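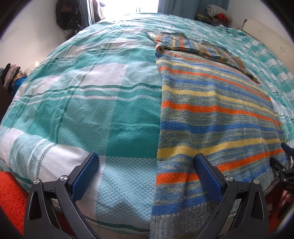 Sweater folding on a plaid bedspread, seen from one of the hand-held grippers.

Piston home collection: your questions, my answers

Hi, I'm Farzana Bhutto, and I look after the people who record folding examples for Piston from their own homes. I get the same questions over and over in my inbox, so I've put them on one page. Last updated May 8, 2024.

What am I signing up for?

You fold clothes at home using a pair of hand-held grippers, one in each hand, and the grippers record what they see and how they move. You do a short fold, stop the recording, mess the thing up again, and do another. We call each of those an example. The learning system gets trained on a big pile of them from lots of different homes, and later on it has to fold on a robot arm with the same kind of fingers. That's the whole job! I did it myself for a few months before I moved over to running the home side, and I still keep a set of grippers under my desk.

Do I need a special table?

Nope. A bed is great. So is a couch, a rug, or a kitchen table with the crumbs wiped off. We had a stretch early on at our Brergate office where everything was folded on one big gray table, and the system got very good at gray tables and fell apart as soon as we handed it a bedspread with a pattern. So please use what you have. Plaid, flowers, stripes, a quilt your aunt made, all welcome.

A bed does move under you a little, and a soft mattress means the fingers can push down further than you expect. Go easy on the way down and let the pads touch the cloth before you close.

Should I tidy the room first?

You don't have to. Piles of laundry, bags hanging up, blankets stacked in the corner — leave them where they are if you like. Do put away anything with your name or address on it, plus mail, pill bottles, family photos and screens that are switched on. If you spot one of those after you've recorded, send me the session name and I'll have it pulled.

What should I fold?

Start with the list in your kit, then branch out. T-shirts and towels are the easy end. Sweaters are where I'd love more help, especially thick knits, because they bunch up and the sleeves never want to lie where you put them. Striped ones are fun to review too, since I can see right away from the stripes which way a section has been turned over. Skip anything with sequins or loose beads (they catch on the pads) and anything you'd cry over if it got snagged.

How many examples make a session?

A normal session is 30 examples. You can split it up however you want. I used to do 20 in the morning and the rest after dinner, with a podcast going. If you get to 35 because you lost track, that's fine, send them all.

How long should one fold take?

As long as it takes you at a calm pace. People speed up as they get comfortable, and by the end of a session some of them are going so fast that the fingers are a blur. If you catch yourself racing, put the grippers down and get a drink of water.

What do I do if I drop the sleeve?

Keep going. Pick it up again and finish the fold. I know it feels like a mistake, but the system has to learn how to recover somehow, and it learns that from you. The ones I do want thrown out are the ones where you set a gripper down and fixed the cloth with your bare hand. Press discard, reset, try again.

Do both grippers have to be in view the whole time?

No, and they won't be. Each one sees its own fingers best, and the other often only peeks in from the side. Your hand may show up as well. That's normal and you don't need to hide it.

Can I leave the curtains open?

Yes, with one small ask. When there's a bright window straight ahead of you, the glass tends to go completely white in the recording. That part is OK, but check that you can still make out the clothes in the preview. If they look murky, switch on a lamp or turn yourself a little so the window is off to one side. We do want daylight, evening light, overhead bulbs, all of it. A whole home's worth of sessions at two in the afternoon is less use to us than the same number spread over the day.

How messy should the starting position be?

Mix it up. Some flat, some with one end flipped over, some just dropped from waist height. The flipped-over ones are harder than they look, because you have to work out which layer is on top before you grab anything. Please don't arrange the mess. Arranged messes all end up looking alike, and I can spot them a mile off.

My grippers have little pale specks on them. Is that a problem?

Usually it's dust or lint, and knits shed like crazy. Wipe the black parts with the dry cloth from the kit. Don't use anything wet near the pivots. If one of the pads is peeling or has gone shiny, tell me and I'll mail you a new pair.

What happens to my recordings after I upload them?

They go to Kyei, which is the name of our review tool. A person watches a sample from every session and marks each example as good, recovered or bad. "Recovered" means something slipped and you saved it, and those count toward your total exactly like the good ones. You'll see your results in your account, with a note if there's something to change next time.

What score do I need?

There's no pass mark. The last batch of home sessions averaged 89 percent usable, which I was very happy with! If yours comes in a lot lower than that I'll write and we'll look at a couple of examples together. Nine times out of ten it's something simple, like starting the recording before your hands are in position.

Can my kids or my roommate do some?

Adults who've signed the form can, and they need their own login so the sessions don't get mixed up. Kids can't, sorry. Pets wandering through are OK. Pets lying on the sweater, press discard.

Is there anything besides folding?

Soon, I hope. We have a second project called Grallis that covers putting things away — drawers, shelves, hangers. It should open to home people in July. If you've finished at least one folding session you'll get the invite automatically, so there's no need to email me about it (though I know some of you will).

How do I return the kit?

Use the same box. Fingers closed, grippers side by side, foam on top, charger in the small bag. The label is inside the lid. If you've lost the box, write to me before you wrap anything in bath towels and tape.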